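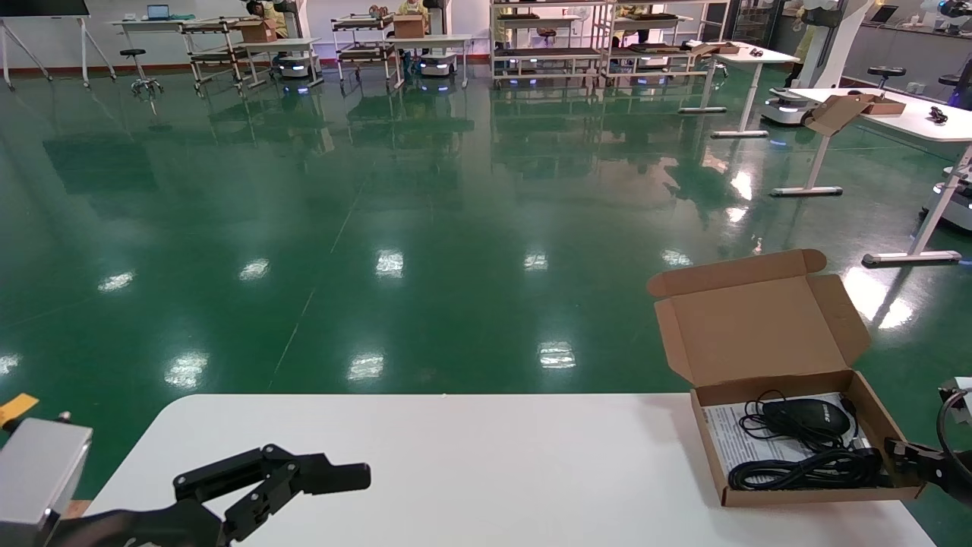

Sun 10 May

Quiet day in the shop, so I finally sat down with the rescue beacon housings that Arnel brought back from the cutter Venolero. He served on her for years before he came to us and still talks about her like a favorite aunt, bless him, so I wanted to do right by these. Three housings in the batch, all in service since February. Two held pressure fine. The third lost a little overnight, and I think it's the O-ring groove (there's a burr you can feel with a fingernail, just past the lanyard eye). I dressed it with fine paper, greased a new ring and put it back in the tank at 20 feet equivalent. Will read the gauge tomorrow before coffee, if I can hold out that long!

Kátia asked whether the strobe still runs to spec on the old battery pack. It gave up at 452 minutes, and the crew would like 700, so that's a longer talk with Igor about cells.

Heloísa, the torque driver is back in your drawer, with my thanks. Still need the serial list from Ademir.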